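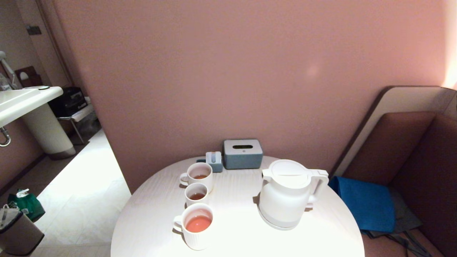 Section 7. Teaching a Pour by Remote Control

This section of the Valtero arm guide covers recording a pouring task with the Dinura hand controller. It assumes the arm is bolted down, homed, and has passed the stop-button test. The worked task is tea from one pot into three mugs on a round table.

The sales sheet says a new user can teach a pour "in minutes." Plan on an afternoon. The recording is quick. Most of your time goes to resetting the table and throwing out bad takes.

Before you start

1. Set the table height. The Tornham test bench used 762 mm, and the default reach limits are built on that number. If your table is higher or lower, enter the real height under Setup > Surface. The automatic surface finder is supposed to do this for you. Measure anyway.

2. Put the mugs in a loose diagonal line with the handles pointing left. Leave enough room between them for the fingers to pass.

3. Stand the pot to the right of the mugs, handle to the right, within easy reach of the gripper.

4. Leave ordinary things where they normally live. A tissue box at the back of the table or a cloth on the seat does no harm, and a skill taught on a bare table tends to fall apart on a used one. Do move anything the elbow could sweep off.

5. Run the arm cable so it can hang past the table edge with slack. Swing the wrist through its full turn once, slowly, and watch the cable the whole way.

CAUTION: Use lukewarm tea or water for all practice and recording. The spill guard setting slows the wrist. It has no idea whether anything has spilled.

CAUTION: Keep liquids off the joints. The fingers can be wiped with a damp cloth, but the wrist motor is not sealed, whatever you may have read on the box about "kitchen ready."

Recording a take

6. Open Mugo on the laptop, choose New Skill, and type a name you will recognize later. The default names are useless. We have a folder with a take called 3658 and no record of what it was meant to teach.

7. Squeeze the controller trigger halfway to wake the arm. Wait for the second beep. Movement before the second beep is felt in the controller but may not be saved.

8. Bring the gripper in from the right and close it on the body of the pot. Stop squeezing once the pot stops shifting. The grip meter on screen lags behind the fingers, so go by what you see at the table.

9. Bring the spout over the first mug before you tilt. Tilt to the left with the wrist only. If you find yourself lowering the shoulder at the same time, cancel the take. The software will accept that motion and repeat it faithfully, including the part where you hit the rim.

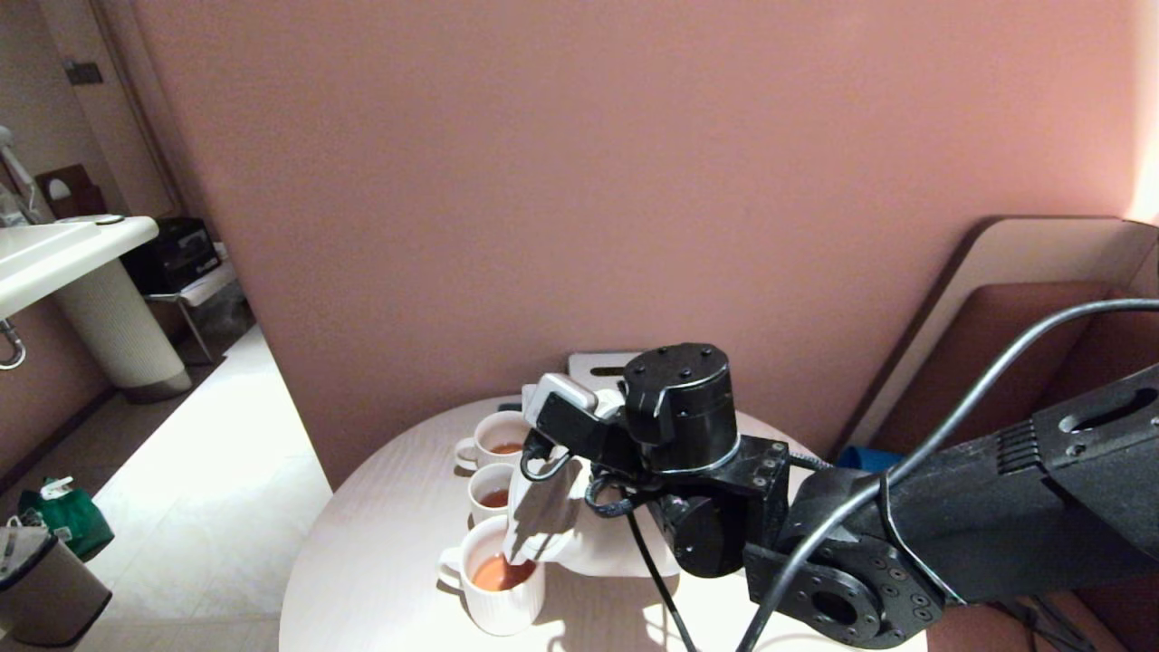
10. Hold the tilt until you have the level you want, then turn the wrist back upright before moving away. Drips on the table are usually from leaving too early. The "anti-drip assist" option adds a short pause at the end of the tilt, and we could not tell much difference with it on.

11. Repeat for the other mugs, or end the take after one. Single-mug takes are easier to sort. Longer takes look impressive in the viewer and are a pain to trim.

12. Set the pot down, open the fingers, back away to the right, and press Save.

NOTE: Mugo gives each take a quality score. It scores smoothness. A beautifully smooth pour onto the tabletop will score well, so watch every take back before you keep it.

How many takes

Record at least 16 good ones. The brochure figure is lower, and it may hold if nothing on your table ever moves. Shift the mugs a little between takes and start with different amounts in the pot, because a full pot and a nearly empty one have to be tilted differently.

Delete any take in which you:
- bumped a mug and nudged it back with the gripper
- reached in with your own hand
- paused for a long time to think

First playback

13. Empty the pot. Run the skill at quarter speed with a hand on the stop button.

14. Watch the spout at each mug. If it stops short every time, check the table height again before recording more takes.

15. Add a small amount of water and repeat. Go to normal speed only after several clean runs in a row, and stay in the room.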